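Visit report: the Koutsoukos paper mill, open day

12 Nov 2023

The Koutsoukos mill makes uncoated paper and light board from bought-in pulp and recovered office waste. It opens to visitors once a year, and the tour is limited to the wet end, the dryer section, the finishing hall and the effluent plant. The laboratory is included if the shift allows it. I went with two colleagues from the Prurkero print works, Parveen Hayat and Abelardo Taipe, mainly to see how the mill controls moisture. We have had curl on our heavier sheets for most of the year and wanted to understand how much of it arrives with the reel.

Registration was at the weighbridge. Ear defenders, glasses and a tabard are issued there and must be handed back at the same window. Sturdy shoes are required and are not supplied. Groups are capped at 12. Ours was led by Lorenz Lanz, the process engineer for the number two machine, who had prepared a two-page sheet with the flow diagram on one side and the water balance on the other.

Stock preparation

Bales of pulp are broken in a vertical pulper with warm water recovered from later in the process. The recovered paper line is separate. It has its own pulper, a coarse screen, a bank of cleaners for sand and staples, and a fine screen with slots in place of holes. The two streams meet at the mixing chest. Consistency is measured at the chest outlet and trimmed with dilution water before the fan pump.

Lorenz spent some time on refining. The mill runs its refiners gently on the softwood fraction and hardly at all on the recycled fraction, which has already been refined at least once in its life and drains slowly if worked again. Slow drainage costs steam later. Most of the questions at this stop were about bleaching, which the mill does not do on site.
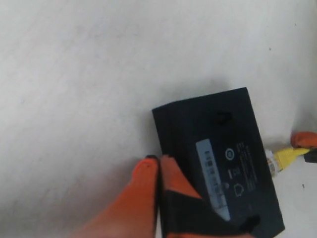 Forming and pressing

The machine is an old one, rebuilt in sections. The headbox is hydraulic, and the slice opening can be adjusted across the width with a row of spindles, driven individually from the control room. Basis weight is read by a scanner that crosses the sheet at the reel, so a correction made at the headbox is only seen after the sheet has travelled the full length of the machine. The control software allows for this delay. Before it was installed the operators made the correction by hand and then waited, and one of them told Abelardo that he still does the sum in his head.

There are two press nips with felts on both sides. Dryness after the second press was given on the sheet as a target range only. We asked about felt life and were told it depends mostly on cleaning. The felts are washed by oscillating showers, and a blocked nozzle leaves a wet streak that can be followed all the way down to the reel.

Drying

This was the section we had come for. There are 23 steam-heated cylinders in two groups, with a size press between them. The sheet is taken down to a low moisture before the size press, picks up starch solution and water on both faces, and is dried again in the second group. Curl comes largely from a difference in drying between the two faces. The top and bottom cylinders in the second group can be run at different steam pressures to correct it, and the setting is logged for every reel.

Parveen asked whether that log could be supplied with our deliveries. It can, on request, and no customer of our size had asked. We have since put the request in writing. It will not cure curl caused in our own store, where the humidity swings a good deal between November and March, but it should let us tell the two causes apart.

Laboratory

The laboratory is kept at constant temperature and humidity and entered through a lobby with two doors. Please wait for the first to close. Samples are cut from the end of each reel and left to condition before testing. The routine set is basis weight, thickness, roughness, tensile strength in both directions, tear, and water absorption.
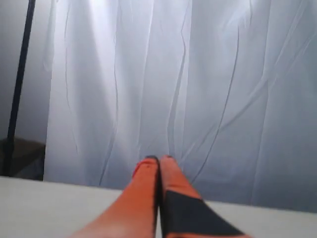
Two orange fingers, side by side, tips up.

Uzma Virk, who runs the laboratory, explained the order of tests. Non-destructive measurements come first and the strips for tensile are cut last. She showed us the difference between machine direction and cross direction with two strips from the same sheet, wetted on one side. The strip cut across the machine direction rolled up much faster along its length, as it should, given that fibres swell mainly in width.

Finishing and effluent

Reels are slit on a two-drum winder and most of the output leaves in that form. A smaller share goes to the sheeter. Pallets are wrapped and labelled with the reel number, the position across the machine and the winding date. The position is worth noting if you have trouble with one pallet and not the next, as edge reels are drier. 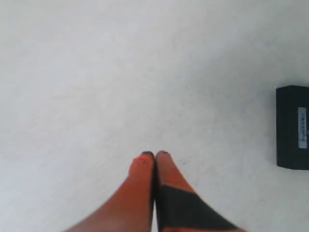

Lakmal Khondokar

The effluent plant is across the yard and was the last stop. Water passes through a primary clarifier, an aerated basin and a second clarifier. Fibre from the first clarifier goes back to the mixing chest on the board grades only. Sludge from the second is pressed and taken away by Skultance for composting. The smell was slight, even downwind.

Practical notes

The tour took longer than advertised and there is nowhere to sit until the canteen. The dryer section is hot, so leave coats at the weighbridge. Photography is allowed except in the control room. Parking is on the gravel beside the Orer road, and the walk from there to the gate has no pavement. Places for next year are booked through the mill office.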